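Accueil > Ateliers > Literie > Galerie

Pliage du linge plat sur lit : galerie de la séance

Heloísa Camargo
25 mai 2026

La présente page accompagne le cahier technique Troltelum, chapitre 4, consacré au pliage du linge plat à même le matelas. Le chapitre décrit la méthode pas à pas. La galerie en conserve l'état qui pose le plus de questions aux stagiaires, celui de l'étalement incomplet, suivi des notes de réglage prises pendant la séance.

La méthode s'applique aux pièces rectangulaires sans élastique : draps plats de petite taille, alaises, taies ouvertes, serviettes de bain, chemins de lit. Les draps-housses font l'objet du chapitre 5. Les couvertures lourdes et les couettes ne sont pas concernées, leur épaisseur au pli dépassant ce que la largeur de travail permet de rattraper.

Le choix du matelas comme plan de travail se discute. Une table ferme donne un pli plus net et une meilleure répétabilité. Dans la plupart des logements équipés par Drarnevmont, la table disponible est trop étroite et le matelas reste la seule surface dégagée de dimension suffisante. Sa souplesse introduit un défaut connu : sous la pression de la main, le tissu suit la dépression locale et se fronce dès que la main se retire. Le lissage doit donc être conduit à plat, paume ouverte, sans appui vertical.

Terminologie employée dans les légendes

Bord proche : le côté de la pièce le plus voisin de l'opérateur.
Bord éloigné : le côté opposé.
Âme : la zone centrale, hors d'une bande de la largeur d'une main le long de chaque bord.
Amas : portion de tissu ramassée sur elle-même, sans pli orienté.
Pincement : prise d'un angle entre deux points de contact, avec léger soulèvement.

Vue 1. Étalement incomplet
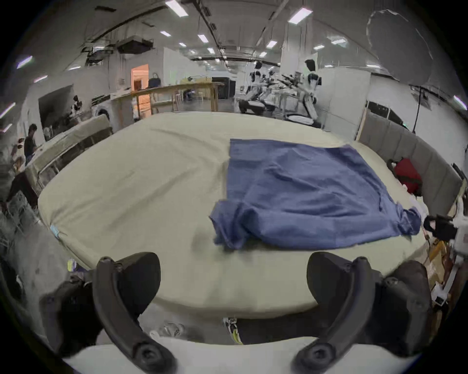
Temps de lecture : 6 minutes

Pièce bleue sur matelas beige, moitié droite. Bord éloigné à plat, bord proche encore froncé, amas à l'extrémité gauche, angle droit pincé et légèrement soulevé.

Note 1.1. L'état est asymétrique et se traite comme tel. Le bord éloigné étant posé, il sert de référence et ne doit plus être déplacé. Toute correction part de ce bord et progresse vers l'opérateur. L'erreur courante consiste à tirer d'abord sur l'amas. La traction se transmet en diagonale, le bord éloigné pivote et la pièce est à reprendre entièrement.

Note 1.2. L'angle pincé fournit le second point de référence. On l'amène dans l'alignement du côté droit, puis on le pose sans le relâcher brusquement. Un angle lâché en hauteur retombe sur lui-même et crée un repli sous la pièce, difficile à repérer au toucher sur une surface souple.

Note 1.3. L'amas se résorbe en dernier. On cherche l'angle à l'intérieur du tissu ramassé, on le dégage, on l'écarte vers la gauche, puis on l'abaisse. Si l'angle n'est pas identifié au bout de deux essais, il est plus rapide de suivre l'ourlet du doigt depuis l'angle droit.

Note 1.4. Un matelas beige et une pièce bleue offrent un contraste suffisant pour lire les contours sans éclairage complémentaire. Avec du linge écru sur le même matelas, les lignes d'ourlet se confondent avec les faux plis de la housse. Une alaise foncée glissée dessous règle le problème.

Note 1.5. Le matelas présente lui aussi des plis légers en surface. Ils ne gênent pas l'étalement. Ils peuvent en revanche s'imprimer dans une étoffe fine lorsque la pile est laissée en place trop longtemps. Le cahier fixe la limite à 14 minutes pour le coton léger.

Position de la pièce

Le placement sur une moitié du matelas est conforme au cahier. La moitié laissée libre reçoit la pièce après le premier pli, ce qui évite de la soulever deux fois. Un droitier travaille de droite à gauche, un gaucher inverse. Le bord arrondi du matelas ne doit jamais servir de repère d'alignement : son rayon varie selon les modèles et le pli obtenu est en biais.

La distance entre le bord proche du tissu et le bord du matelas mérite attention. Trop courte, elle laisse glisser le tissu vers le sol. Trop longue, elle oblige à se pencher, et l'appui du buste déforme la surface. Une valeur de 17 cm convient à un opérateur de taille moyenne sur un couchage de hauteur standard.

Suite des opérations

Les étapes ci-dessous reprennent le tableau du chapitre 4, sans les variantes.

Pose. La pièce est déposée en vrac sur la moitié de travail, ourlet le plus épais vers le bord éloigné.

Étalement. Mise à plat du bord éloigné, puis des angles proches, puis de l'âme. La vue 1 se situe dans cette étape.

Lissage. Trois passes de la paume, du bord éloigné vers l'opérateur. Une passe dans l'autre sens ramène les fronces au centre.

Premier pli. Bord droit sur bord gauche, ou l'inverse selon la main dominante. Les deux angles sont posés simultanément. L'écart toléré entre ourlets est de 11 mm.

Deuxième pli. Bord proche sur bord éloigné. L'air emprisonné est chassé avant la pose, par un effleurement du pli vers l'ouverture.

Transfert. La pièce pliée est prise par-dessous, main à plat, et déposée sur la pile, pli fermé vers l'avant.

Défauts fréquents

Pièce en losange. Le premier angle a été posé hors d'équerre. Revenir au bord éloigné et reprendre, sans tenter de compenser au deuxième pli.

Bourrelet central. Lissage insuffisant ou conduit depuis les deux côtés à la fois. Ouvrir le dernier pli seulement, lisser, refermer.

Ourlet vrillé. Fréquent après séchage en machine. L'ourlet se détord à la main sur toute sa longueur avant l'étalement. Un fer tiède est admis pour les pièces destinées à l'exposition.

Repli caché. Surépaisseur sentie au troisième passage de la paume. Soulever l'angle le plus proche, dégager, reposer.

Matériel et références

Les temps et tolérances cités viennent des relevés d'avril, effectués à l'atelier de Clistholm sur des pièces Vieira en coton lavé. La série compte roughly 2 000 pliages, toutes tailles confondues, pièces rejetées comprises. Les valeurs obtenues sur lin sont moins stables et ne figurent pas dans le tableau. Le lin garde la mémoire du pli précédent et demande une humidification légère avant reprise.

Une fiche séparée traite du rangement des piles par format. Elle remplace l'annexe B du cahier, dont les hauteurs d'étagère étaient erronées.

Galerie suivante : taies à rabat
Galerie précédente : tri et comptage avant pliage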